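Lock the meter cupboard, publish the readings

Last updated: 2020-11-17
Print | E-mail this page

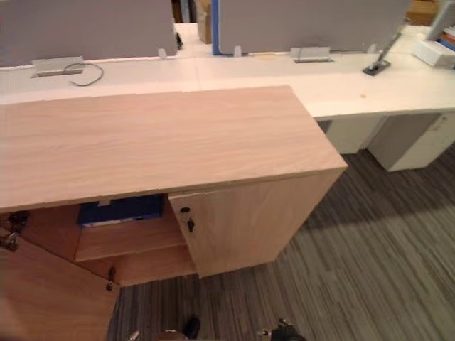 A reader in Clonodgate objects that shared heating should simply be split by floor area, as it always was, and that metering each flat costs more than it saves. The objection deserves a proper reply. In a small block it may even be correct.

Floor area is a poor measure of heat used. A top-floor corner flat with two outside walls loses far more than a middle flat of the same size, and the person in the middle flat has no reason to turn anything down when the bill is shared. At Skodmont, a block of 60 flats, individual heat meters were fitted in July at a cost of 1266 per riser. The managing agent expects to recover this over 13 years. I think that figure is optimistic, as it assumes that the meters will not need replacing within the period.

The stronger case for metering is fault finding. A valve stuck open in one flat does not show in a block total. It shows at once in a set of separate readings, provided that someone looks at them. Plarnville has had meters for seven years and still bills from estimates in winter, with one correction in spring. Residents there pay for the equipment and get almost none of the use of it.

My view is that no block should be allowed to charge for metering unless readings are issued monthly, in plain units, with the pipe losses listed on a separate line. Those losses are commonly folded into the unit price - a practice that hides bad lagging and charges the careful user for it. More than 13 per cent lost between boiler and flat should trigger an inspection at the owner's expense.

For very small blocks I would accept floor area, with a fixed allowance for outside walls. The allowance should be worked out once, written into the lease and left alone until the building itself is altered.

Shares: 60 | Comments: 7
Print | E-mail this page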